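Keeping Small Things Together: Trays, Pegs and a Clear Tabletop

Posted by Yaowalak Boonchu, 2026-02-06
Filed under: Workshop, Small storage

Most of what goes missing in our house is small. Keys, rings, a watch, the little hex key that fits the one chair. A stand with a tray under it takes care of most of these. The hanging part holds anything with a loop or a chain, and the tray holds everything else. The tips below are for setting one up on a table or a workbench and keeping it usable.

Where to put it

Put the stand at the back of the table, with the tray in front of it or under it. If it sits at the front you will knock it with your sleeve. Leave enough space behind the crossbar to get your fingers around a peg. Against a wall, 2 inches is enough.

Don't put it beside the sink. Metal posts rust at the base first, and you won't see it until the tray is stained.

Choosing a tray

Look for a raised rim. A flat plate is fine for a phone, but rings and screws slide off it as soon as somebody bumps the table. A dark, matte tray makes silver things easy to spot. Black screws are the opposite, so keep a pale dish for those.

My first tray was an Inance, and the rim was too low to be much use. I swapped it for a Yimyam with rounded corners. Rounded corners wipe out in one pass of a cloth, and square ones collect lint.

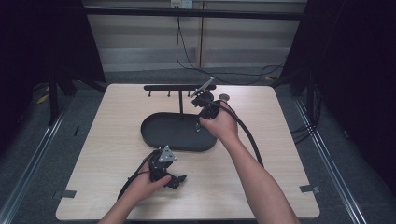
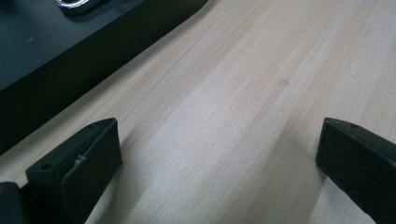

Protecting a light wood top

Pale wood shows every dark scuff. Stick felt pads under anything that stays out, and check them in September when you do the rest of the furniture. Old pads pick up grit and scratch worse than no pads at all.

Wipe along the grain with a damp cloth, then a dry one. For black marks from rubber feet, try a pencil eraser before any cleaner. Charoen Kaewmanee, who refinished our bench, uses a dab of plain paste wax on the spot afterward. Test it somewhere out of sight first.

If a loose top shifts on its base, tape at the front corners will hold it for a while. Change the tape before summer. Old adhesive goes gummy in the heat and is a nuisance to get off bare wood. Warm it with a hair dryer on low and peel it back slowly.

Using the pegs

One item per peg. Two chains on the same peg will tangle, even short ones. Heavy things go closest to the post — a bunch of keys out at the end of the bar will tip a light stand. If yours still leans, glue a flat steel washer under the base.

Cords

Keep cords to the side of the tray and let them run in a wide curve. A tight bend near the plug is where they fail. Leave some slack if you move the tool around a lot.

The 15-minute reset

Once a week, take everything off the table. Empty the tray completely, wipe it, and put back only what you used that week. Anything that has sat there for two resets goes in a drawer. Mine is an Ikon with 9 compartments, and the front row is for spare keys.

Next: sorting mixed screws without losing an afternoon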